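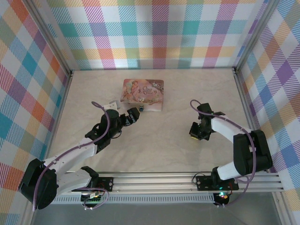 Can It Tidy My Desk Yet?

My desk has looked the same since April. There's a cookie tin on it that hasn't held a cookie in years, plus caps, lids and small things I can't name. So when Isla Nepia invited me up to Kurkthorpe to watch two robot arms try to clear up a mess like mine, I was on the next train!

The job sounds silly when you say it out loud. You've got a flat tin with a storybook sort of lid, and a little round thing sitting right by its corner. Pick up the little thing, put it away, leave the tin alone. My nephew could do it while eating a sandwich.

I stayed most of an afternoon. The two white arms share one rail and reach in from either side, each with a black gripper on the end, and I got weirdly fond of the left one (it seemed shy). It would drift in, stop, think, back off a bit and try again. When it got a grip I cheered, and Isla's colleague Aivar Lapiņa gave me a look. When it knocked the thing against the tin, everybody groaned, me included.

Isla keeps a tally. On the day I was there, the pair had 536 clean pickups out of 800 tries with small objects, and she told me flat things are still the worst. "Try picking up a coin with oven mitts on," she said. I did, back at the hotel, and it took me 12 goes.

Folding is another story. Heino Lukoševičius, who runs a laundry over in Skarkton, had a folding machine in for a trial and sent it back. It was lovely with towels, he told me, but it went to pieces over anything with a hood. He needed 24 shirts done before lunch and he got nine. He'd have another go if the price came down, though, and he's already cleared a corner for it.

So would I have one at home? For dishes, no, I like my plates. For the desk, maybe! I asked Isla when I could send mine up to her and she said to bring the tin next time, and to take the old receipts out first.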